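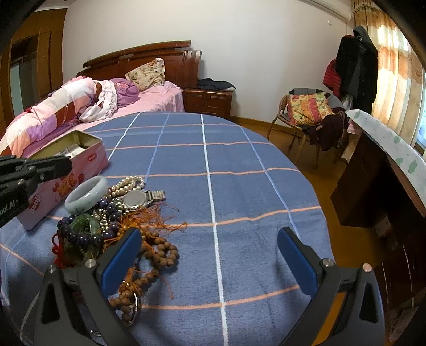 **Zwischenbericht Textilprüfung, Projekt Tadik**
Stand: 28. April 2021
Bearbeitung: Berenice Aguirre, Tien-fu Chang

Im Berichtszeitraum wurden 77 Gewebeproben auf Farbechtheit beim Waschen und auf Maßänderung geprüft. Die Proben des Lieferanten Ghoneim lagen vollständig innerhalb der vereinbarten Toleranz. Bei zwei Partien von Wenunex überschritt der Einlauf in Kettrichtung den Grenzwert von 3 % – die Nachprüfung ist beauftragt.
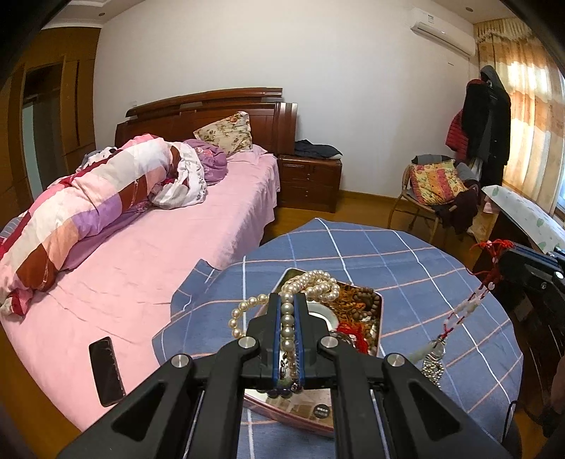 Die Scheuerprüfung konnte erst im März beginnen, weil die Kalibrierung des Prüfgeräts ausstand. Der Rückstand ist bis auf die Serie Ova aufgeholt. Für diese Serie fehlen noch die Messwerte nach 600 Scheuertouren.

**Mittelverwendung**
Die Ausgaben für Verbrauchsmaterial liegen im Plan. Nicht abgerufene Reisemittel sollen auf die Position Fremdlabor umgewidmet werden; der Antrag von Sofia Azevedo liegt bei.

**Nächste Schritte**
- Nachprüfung Wenunex, Partien 2 und 3
- Abschluss der Serie Ova
- Abstimmung des Prüfplans mit Zeyu Qiu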